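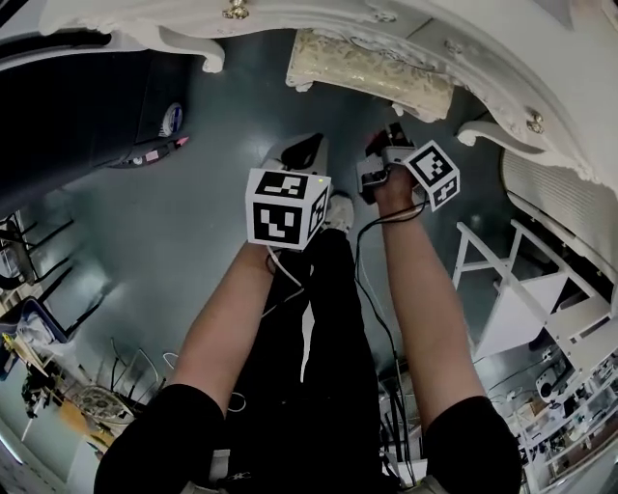 The White Vanity, Cabriole Legs and All

Mon 11 July

I've been collecting opinions on carved white furniture since May, mostly my own, and most of them unkind. The Furtado vanity is the one people keep telling me will change my mind. The listing calls it "heirloom French romance," a phrase I'd want to see backed up by something. It was priced at 2,000 dollars with the bench and the mirror, and Johannes Magagula, who likes this sort of thing far more than I do, said that was fair. I said I'd look.

So, the legs. They're the usual curled cabriole shape, with more scrolling than I would have asked for. I'll give them this much, they look better from above than they do in a catalog, where everything is lit from the side to make you admire the carving. The bench tucks underneath on short white legs and is covered in cream fabric with a floral brocade pattern so faint I can't see who it's meant to please. If you want flowers, have flowers.

And cream, on a seat. The listing says "easy care." I have owned a cream chair. I would like to meet the person who wrote "easy care" and hand them a cup of coffee.

The gold knobs I expected to hate and don't, quite. They're small and they leave the carving alone. Whether the finish will look like that in 10 years is another question, and the listing goes very quiet on it. Valtari, who make a plainer white vanity in the same price range, at least say what their hardware is made of.

The glossy dark floor helps it a lot. Put the same piece on beige carpet and I suspect you'd see every curl for what it is. The louvered panel to the right of it is my favorite thing in the room, for what that's worth. Straight slats, white paint color, done.

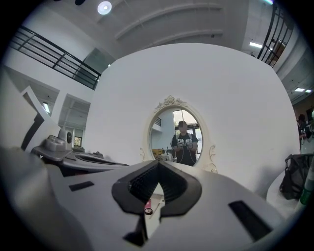 The Mirror

Oval, with a cream-colored frame and a carved crest on top, all scrolls and leafy bits. More little scrolls stick out at the sides lower down. I have questions about dusting those, and the sellers never have answers. A soft brush, says the care card. Fine, every week? With whose time?

My bigger doubt is the color. The frame is cream and the panel behind it is white, and I've never been convinced that those two get along. Sellers call it "tonal." In a showroom with warm bulbs you'd miss it. At home on a gray morning I think you'd notice it every day, and once you notice you can't stop.

The oval shape does suit a face better than a square one would, I admit. It's also the sort of shape that wastes the corners, so if you like to see your shoulders, stand back.

Johannes says I should stop reading furniture as if it were a contract. Perhaps. But somebody decided each of those scrolls was worth paying for, and I'd like to know what I get for them.

The Curved Front

The listing gives the width as 58 inches, and the front isn't straight. It swells out with a molded edge, and the knobs follow it round.
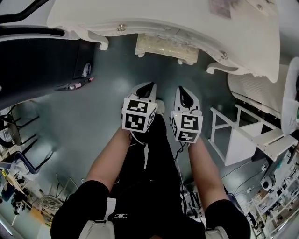

Curved fronts are sold as a mark of quality, and I don't buy it. A curve tells you the maker wanted a curve. What I'd check is whether the drawers run cleanly, whether the sides meet the top without filler, and what happens to the edge the first time a vacuum cleaner bumps into it. White paint chips like any other paint, and molding gives it more places to do so.

Would I pay the 2,000? No. I'd pay something for the table and let Johannes have the mirror. If you own one and have lived with it for a few winters, write to me and say how the knobs are doing.

Hüsnü Ağca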